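Domestic Environments 2: Space and Storage
Handout 4: The Worktop as Working Area

Read before the practical session. The worksheet at the back of the Fudham unit folder refers to the zone names used in this handout, so learn them as given.

4.1 Terms

Gross worktop is the full horizontal surface at working height, measured from the wall to the front edge, less the hob and the sink. Net worktop is what remains when everything that stands on the surface permanently has been taken off the figure. "Permanently" means that the object is returned to the same place after use. A kettle counts. A shopping bag on its way to the cupboard does not.

Clear run is the longest unbroken stretch of net worktop, measured along the front edge. It is possible to have a generous net worktop and a poor clear run, and most complaints about small kitchens are complaints about clear run.

The working figure for this unit is a gross worktop 2,000 mm long. All exercises assume it unless stated otherwise.

4.2 Depth zones

A worktop is divided from front to back into three zones.

Front zone. The strip nearest the user. Cutting, mixing, plating and setting down hot pans take place in it. Anything kept in the front zone is moved several times a day or worked around.

Middle zone. Reached without leaning. Suitable for a board in daily use, and for the body of an appliance whose controls face the user.

Back zone. The strip against the wall. Suitable for storage of small, light, closed containers. Objects in the back zone should be capable of being lifted out with one hand over whatever stands in front.

The zones are not fixed widths. On a shallow worktop the middle zone may disappear altogether, and the plan then has to treat the surface as two strips.

4.3 Appliances

Countertop ovens and toasters raise two separate questions: footprint and clearance. Footprint is the area under the appliance. Clearance is the additional area which cannot be used while the appliance is working, and it includes the swing of a drop-down door, the space above toaster slots and any air gap the maker's instructions call for. Students regularly record footprint and leave out clearance. Both are to be entered on the plan, footprint as a solid line and clearance as a broken line.

The top of an oven is not worktop. Cloths, trays and packets are often put there, and on a survey they are to be recorded as "displaced storage". Textiles and paper should be moved before the oven is switched on. The same applies to anything resting over the slots of a toaster.

Two heating appliances next to each other should be checked for the load on the socket as well as for space. See Handout 3.

4.4 Containers along the wall

A back row usually grows by addition, one container at a time, and the result is a mixture of heights, shapes and closures. Square canisters waste less of the row than round ones. Clear jars save labelling but let in light, and are better kept for foods that are used up quickly. Opaque canisters need a label on the side facing the user – a label on the lid cannot be read at eye level once the row is full.

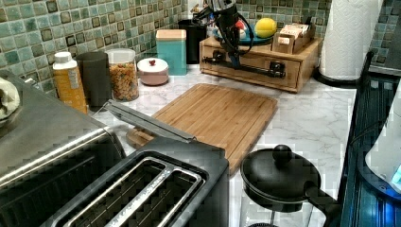 Fig. 1. Heavily loaded worktop: toaster oven and two-slice toaster at the left, cutting board in the centre, closed containers in the back zone.

Note in Fig. 1 that the board occupies the centre and that the containers behind it differ in both height and section. The wooden drawer unit at the right of the back zone is a case of vertical stacking: the drawer takes one layer of small items and the top carries another. Stacking of this kind recovers area at the cost of access. If the drawer is to be used, the space directly in front of it has to be kept free, and that space must be drawn as clearance in the same way as an oven door.

4.5 Survey method

Work from left to right and from back to front.

(a) Measure the gross worktop and draw it at the scale on the worksheet.
(b) Draw the footprint of each standing object. Objects with a handle or spout are drawn to the furthest point of the handle or spout.
(c) Add clearances.
(d) Mark each object D (daily), W (weekly) or R (rarely), according to the household's own account.
(e) Measure the clear run.
(f) Move all R objects off the plan and measure the clear run again.

The minimum clear run accepted in this unit is 40 per cent of the gross length. Where the second measurement is still below this, W objects are considered one by one, beginning with those in the front zone.

Do not move anything in a household's kitchen during a survey. Rearrangement is done on paper and discussed afterwards.

4.6 Exercise

Use the blank plan marked Wistora. Place the following on it: one countertop oven, one toaster, one cutting board, one teapot, and a back row of your own choice. Enter footprints and clearances. State the clear run in millimetres and as a percentage. Then produce a second plan with the same objects and a longer clear run, and write a short paragraph on what has been made less convenient by the change.

Those who finished the Kondus plan last term may use the Gilchrist plan for this exercise. It has a corner, and the corner is to be counted in the gross figure once only.

Bring both plans to the practical, in pencil, with the scale written on each sheet.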